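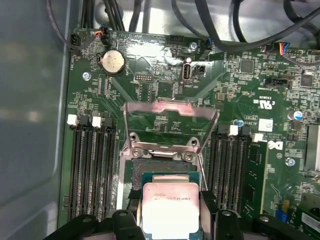

Forough Shokri argued early in the project that a demonstration should be thrown out whenever the operator paused for more than a few seconds above the socket. We kept such episodes. Pauses of this kind mark the point where the operator checks alignment, and a policy trained without them tended to descend too soon.

Figure 3. Wrist view from the processor placement task, with the processor held over the open socket.

4.2 Collection of demonstrations

We recorded 930 demonstrations by teleoperation at the Nurkar lab, over 39 sessions. Seven operators took part, four of whom had never used the arm before. Each episode begins with the processor already grasped and the load plate open, and ends when the operator releases the part and backs away. Closing the retention lever is treated as a separate task (Section 4.4).

Episodes were labelled by the operator straight afterward and checked by a second person. Where the two disagreed, the label went to Luo, who also kept the log of bent pins. Failed placements stay in the data set under their own label and are used only to train the success classifier. Lighting was not standardized, and glare on the heat spreader varies between sessions.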